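Care of Wooden Tables and Work Surfaces

Household Guidance, Santhorpe Residents' Service

The following guidance applies to wooden dining tables, kitchen tables and workbenches in regular use. It has been revised for the spring edition (April) and replaces the sheet previously issued with the tenancy pack. Residents of furnished units in the Nonia building should read the section on refinishing before starting any work.

Identifying the finish

The correct treatment depends on the finish, and the finish should be established before any product is applied. Place a drop of water on an area that is seldom seen, such as the underside of an overhang. If the water sits as a bead, the surface is sealed with a varnish, lacquer or similar coating. If the wood darkens under the drop within a few minutes, the surface is oiled, waxed or bare. Wipe the drop away promptly.

A sealed surface should not be oiled. The oil cannot enter the wood and will remain on top as a sticky film that collects dust.

Routine cleaning

Crumbs and grit should be brushed off before wiping. Most fine scratches are caused by grit dragged under a cloth. Use a soft cloth wrung out in warm water with a little dish soap, and work along the grain. Follow with a second cloth dampened in plain water, then dry the surface at once with a towel.

Scouring powder, steel wool and the rough side of a sponge are unsuitable for any finished surface. Vinegar dulls some finishes and is not recommended for regular use. 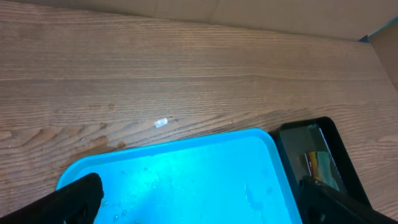 Light scratches and small specks in a slightly glossy tabletop.

Light scratches

Scratches that cannot be felt with a fingernail lie in the finish only. Paste wax, applied thinly with a cotton cloth and buffed after it has dried to a haze, will make most of them less noticeable. Allow the first coat to harden overnight before deciding whether a second is needed.

Deeper scratches may be filled with a wax stick. Select a color slightly lighter than the darkest part of the grain and press the wax in across the scratch. Level it with the edge of a plastic card. Where the grain varies a good deal from light to dark, two sticks may be blended.

White rings and heat marks

A white ring usually indicates moisture held in the finish. Many such marks fade without treatment if the table is left uncovered for a day or so. If the ring remains, lay a dry cotton cloth over it and pass a warm iron across the cloth for a few seconds at a time, with the steam turned off. Lift the cloth and check after each pass. Black marks have reached the wood itself and generally require sanding.

Protecting the surface during meals

Hot dishes should stand on a trivet or thick cork mat. A cloth or thin placemat does not give enough protection from a pan taken directly from the oven. Trays are useful for carrying and serving, and they keep drips in one place. Check the underside of a tray for grit before setting it down, and lift it when moving it along the table.
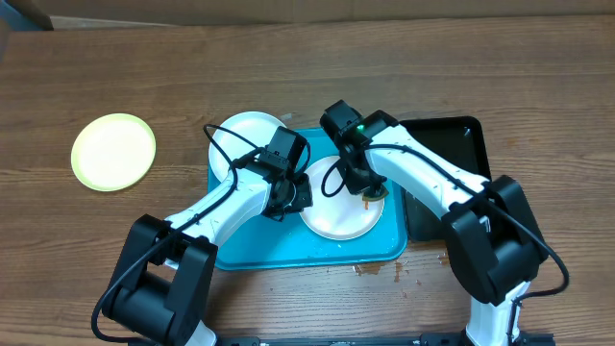
Rubber and soft plastic feet can leave marks on lacquer if they stay in one position for long periods. Felt pads may be fitted to lamps, bowls and other items that remain on the table, and should be replaced when they become flattened or dirty.

Refinishing

Sanding and recoating should be carried out with the windows open. Begin with 120 grit, finish with 220, and remove all dust before coating. Two thin coats give a better result than one heavy coat. Rags used with oil finishes can ignite by themselves and must be laid flat outdoors to dry, away from anything that can burn, before disposal.

Furniture listed on a unit inventory may not be refinished without written approval. Requests should be addressed to Pranab Pathirana. Questions about tools may be directed to Gil-soo Cha at the workshop, which is closed on Sunday.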